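**Prundale housewares shop moves to larger space, adds Saturday repair table**

PRUNDALE – Lorente, the kitchen and tableware shop on Jallier Street, will reopen in January at number 1445, two doors up from its present address. The new premises have a wider shop floor, a stock room at street level and a step-free entrance from the parking lot.

The shop will carry its existing lines of bowls, serving pieces, flatware and small display stands. It is also adding the Raremine range of glazed stoneware, which has been sold until now only by mail order. The first delivery is 100 pieces, and customers may reserve by phone or at the counter.

"We ran out of shelves a long time ago," said owner Kanako Kudo. "People would ask for a platter and I would have to go down to the basement for it. In the new place the stock is behind a door, and that will save everyone some time."

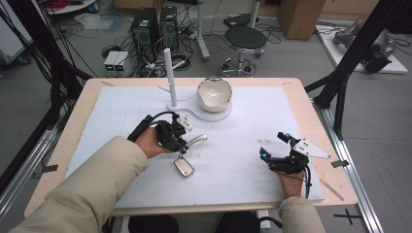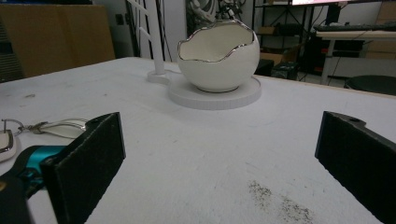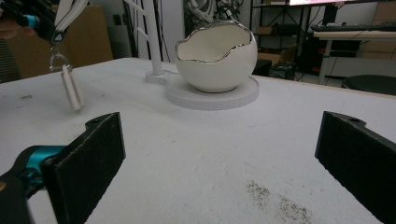
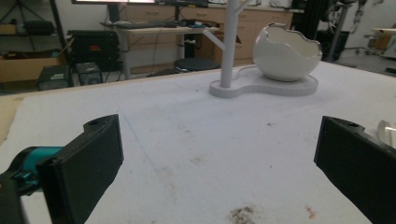
Tabletops at Lorente. The third picture shows a white bowl with a jagged silver rim; the fourth, a white stand with a tree-like post.

A repair table will run every Saturday from 2 p.m. until closing. Customers can bring in chipped ceramics, loose handles and tarnished flatware for advice or a simple fix. Larger jobs will be quoted and kept at the shop until they are ready. There is no charge for advice, and there is a limit of two items per visit.

The present shop will stay open through the end of December, with reduced hours in the final week while stock is moved. Gift cards and store credit remain valid at the new address – no exchange is needed. Special orders already placed will be held for pickup after the move unless the customer asks for them sooner.

The telephone number is unchanged. Press inquiries should be addressed to Kanako Kudo at the shop.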